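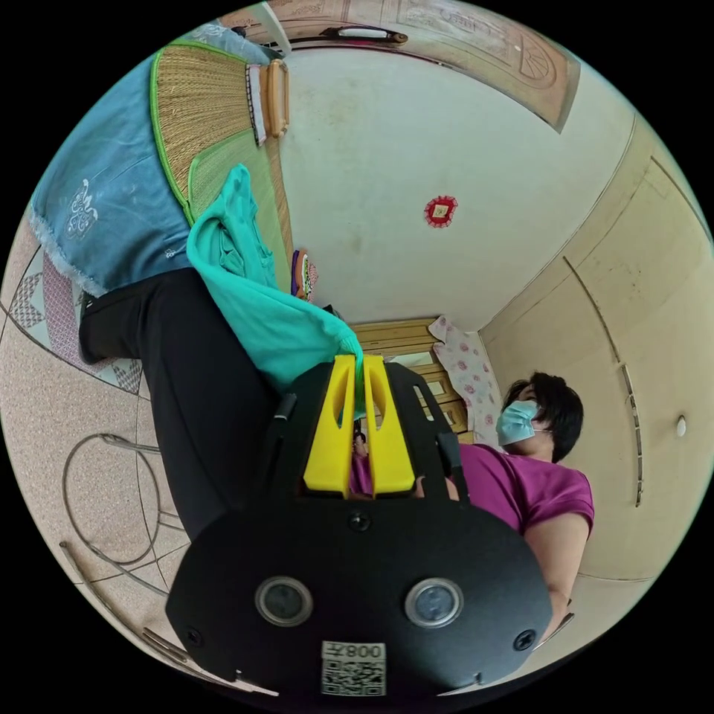
Yellow fingers on a turquoise cloth, bedroom chores

Can a machine put away laundry yet?
Asked by Wycliffe Biwott

G'day all. Mum's 685 km away and hates folding, so I've been looking at home robots for her. Clovness has one on preorder for October. Would it cope with a bed covered in clothes, or is it still vacuums only?

Answer 1 - Mwangi Mussa
Not yet, I reckon. Picking up one item is fairly doable now, but soft stuff changes shape every time you grab it. Towels fold okay on a clear table. Trousers on a messy bed - good luck! 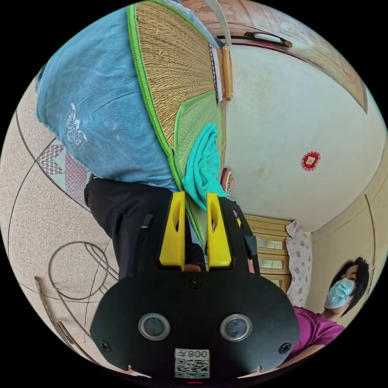 Dark trousers between the fingers, turquoise cloth on the bed

I'd wait 2 years and look again. Ask Clovness for a video that hasn't been sped up, too. The Hubmann one took 10 minutes on a shirt.

Answer 2 - Grallport
no. my neighbour paid 200 bucks for a folding gadget and its in the shed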